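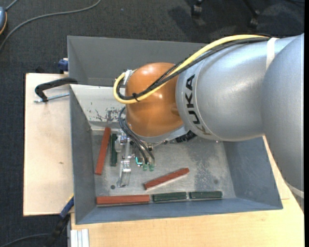

Orange and silver-grey over the metal bin

About Linorel

Linorel began with one stall of home-made marmalade and grew, rather slowly and with a great deal of washing-up, into the small preserves kitchen we run today. There are 14 of us now, and between us we fill roughly 4000 jars a month, more in January when the Seville oranges come in and the whole lane smells wonderful!

Our fruit comes from growers we know well, and you'll find our chutneys at the Gritden farm shop (do try the plum). The kitchen shop opens at 7 for early birds, and the kettle is always on.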